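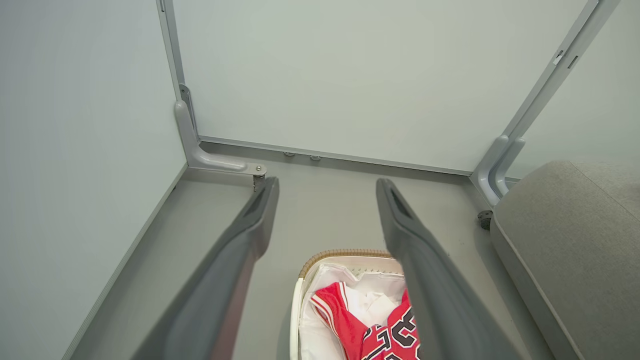

Unit 7: Textile Care in the Home
Household Science handout, September

What this unit covers
Fiber types, how soil is held in cloth, what detergent does, and storage. Read the chapter on fibers before the lab. The burn test sheet is separate and will be given out in class.

1. Fibers
Cotton and linen come from plants and are mostly cellulose. They take up water easily and are stronger wet than dry. Wool and silk are proteins. They lose strength when wet and are damaged by alkaline detergents. Polyester and nylon are made from petroleum products and take up very little water. Polyester holds on to body oil, and that is why gym clothes can smell after a normal wash.

Blends behave like both parents. A cotton-polyester shirt dries faster than cotton but can still shrink a little.
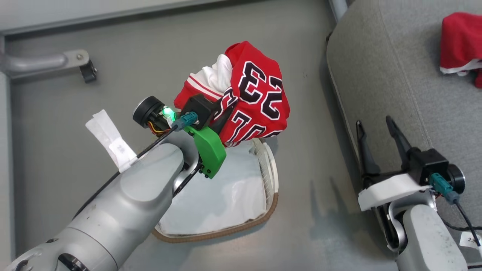 Red basketball jersey, bunched up.

Most team jerseys are polyester knit. Check the care label before assuming so. Printed numbers can crack under a hot iron or a long dryer cycle -- turn the garment inside out and use low heat.

2. Soil
Water-soluble soil: sugar, salt, most sweat. Comes out in plain water.
Oily soil: skin oil, butter, lotion. Needs a surfactant.
Particle soil: clay, soot, dust. Needs surfactant and movement.
Protein stains: blood, egg, grass (partly). Cold water first. Hot water sets them.

3. Detergent
A surfactant molecule has one end that mixes with water and one that mixes with oil. Above a certain concentration the molecules gather into clusters called micelles, with oil held inside. Adding more detergent past the recommended dose does little for cleaning and leaves residue in the cloth.
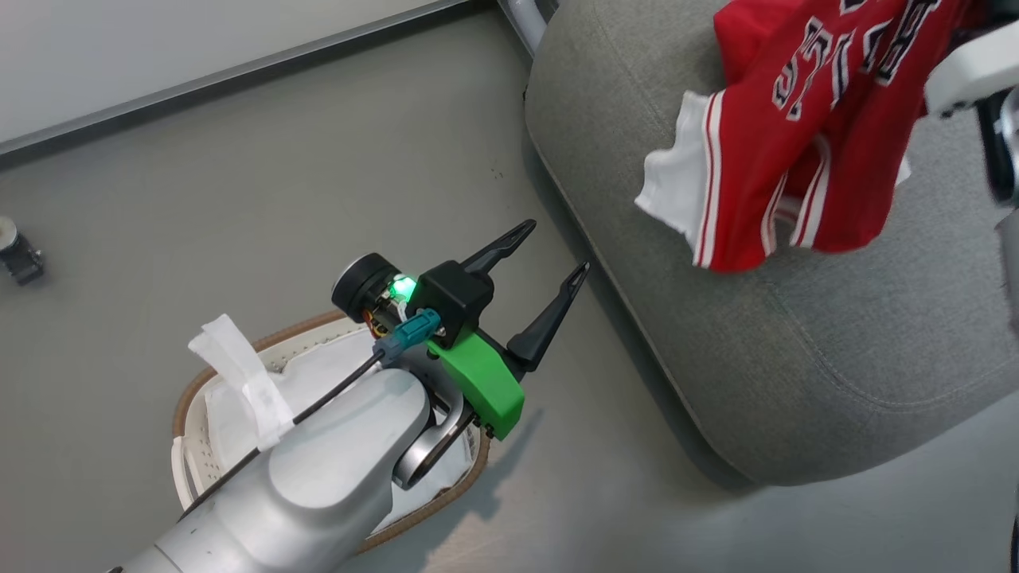 Hard water makes this worse. Calcium and magnesium tie up part of the surfactant, so builders such as sodium carbonate are added to the powder. The Toltanport supply is hard. Students who live in Prellitz have soft water and should use the lower dose on the package.

4. Storage
Clean everything before putting it away for the season. Moth larvae feed on wool, and they prefer wool with food or sweat on it. Keep closets dry. Fold knits -- hangers stretch the shoulders. Leave space between garments so air can move. 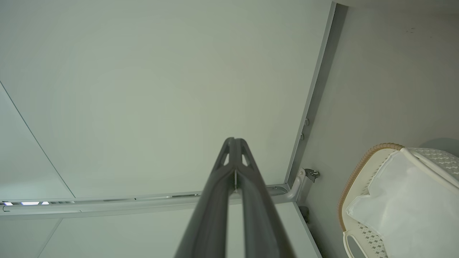 Smooth interior panel, pale gray-green.

Wipe shelves and panels with a damp cloth and let them dry fully before refilling.

For the lab
Bring 2 cotton swatches, unwashed. Lab is in room 77. Write your section number on the bag. Reports are one page, typed, with the results table attached.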